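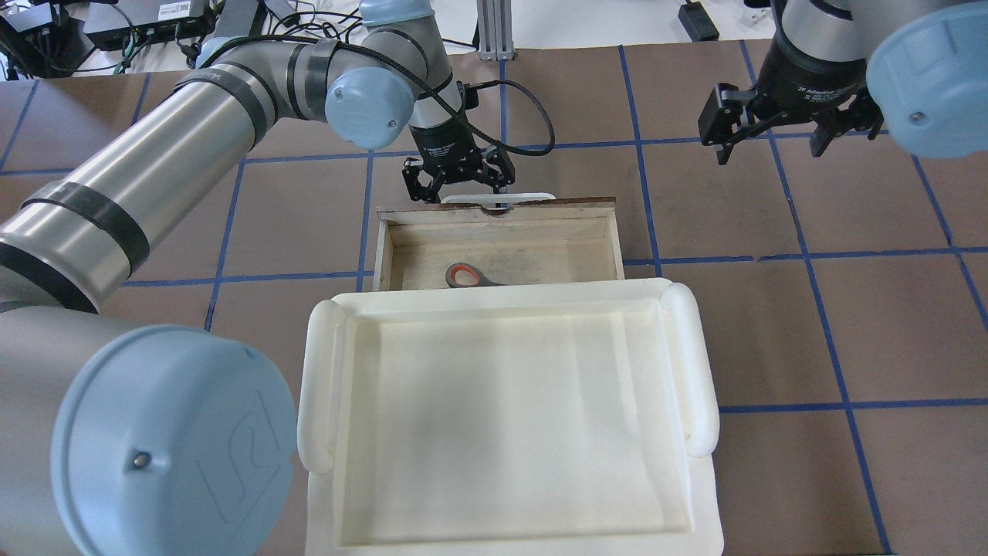 The drawer, open.

April 29, 2022

Signed up for the Doltitz gravel ride in May. 70 miles, which looked very reasonable at eleven at night and looked like a clerical error over breakfast. The longest thing I've done since fall is 40, and I spent the last part of that one talking to a cow.

Rode out toward Proltthorpe after work to see where the legs were. They were at home, apparently. Headwind going out, and then the wind swung around so I could have it coming back too. The climb past the quarry gained me 326 feet and cost me most of a fig bar. A man in jeans on a bike with a kickstand went by and said "nice evening." It was, I suppose, for him.

The rear derailleur has started skipping again, only in the gear I use. Turned the barrel adjuster a quarter turn one way, then a quarter turn back, and felt I had done some maintenance. New cable tomorrow if the shop on Zalewska has one.

Tire pressure is the other worry. The forum says 40 psi, and also says that anyone running 40 is a fool. I'll go with 40 and keep quiet about it at the start.

Bed by ten. Legs up on the wall first, twenty minutes, with the cat supervising.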